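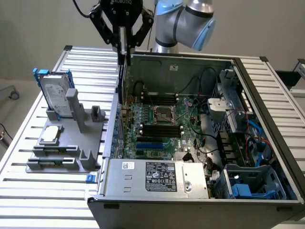
Last edited in May

Our school paper dropped my column, can I print it myself?

I write for the student paper at Gorkham and my piece on the locker searches got pulled the night before we printed. Sixteen kids had already talked to me for it! Can I hand it out on my own (folded sheets, nothing fancy), or will I get suspended?

pirnton_pages
Read your handbook first. Ours at Pirnton had 2 pages on handing stuff out, mostly where and when. I stuck to lunch by the front doors and went through almost 44 copies, no trouble. Ask your sources again, though, before you use their names.

inkythumbs
just put it online lol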